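Consumer Device Technology
Handout 5: Batteries and charging in mobile handsets
September 2026
Module tutor: Consuelo Lozano

Read this before the lab session. The cell data sheets are in the module folder under Dindar.

1. Capacity and energy

Capacity is given in milliamp hours (mAh). It states how much charge the cell delivers between full and the cut-off voltage at a fixed current. It does not state energy. To get energy in watt hours, multiply the capacity in amp hours by the nominal voltage. Two handsets with the same mAh figure may hold different amounts of energy if their nominal voltages differ. A pack of two cells in series is often quoted at the combined voltage on one page of a data sheet and at the single-cell voltage on the next, so check which is meant.

Worked case: the Bermúdez cell is rated at 2000 mAh. At a charging current of 1 A this is a rate of 0.5 C. At 2 A it is 1 C.

2. The two charging stages

Lithium-ion cells are charged in two stages. In the first, current is held constant and the cell voltage rises. In the second, voltage is held at its upper limit and the current falls. Charging ends when the current drops below a set value, called the termination current.

The second stage adds the smaller part of the charge but takes a large share of the time. Makers who quote a time to 50 per cent are quoting the first stage only. Treat such figures with care when comparing handsets.

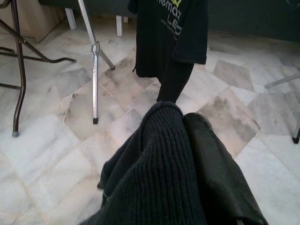

Fig. 1. Ribbed knit and smooth black surfaces over a marble tile floor.

3. Fast charging

Power is voltage multiplied by current. A charger rated at 18 W may supply 9 V at 2 A, with the handset stepping the voltage down internally. The step-down circuit wastes some power as heat, and the heat is released inside the case. The other approach is to keep the voltage low and raise the current – this moves the losses to the cable and plug, and calls for a cable rated for the purpose.

Handset and charger must agree on a voltage before it is raised. If they share no common fast mode, the charger stays at 5 V. A high-rated charger will not therefore harm an older handset, but neither will it charge it at the rated power.

4. Ageing

Capacity falls with use and with time. The main factors are cell temperature, time spent at high voltage and number of cycles. One cycle is a total discharge equal to the full capacity, whether taken in one go or in parts. Partial discharges are added together – see the Gutside log for the method.

5. Before the lab

Work out the C-rate of the Bermúdez cell at 10 W, taking the cell voltage as 4 V and ignoring losses. Bring the result with units shown. Logged data must be saved in the Wikgate folder under your bench number.

Written reports are due in December.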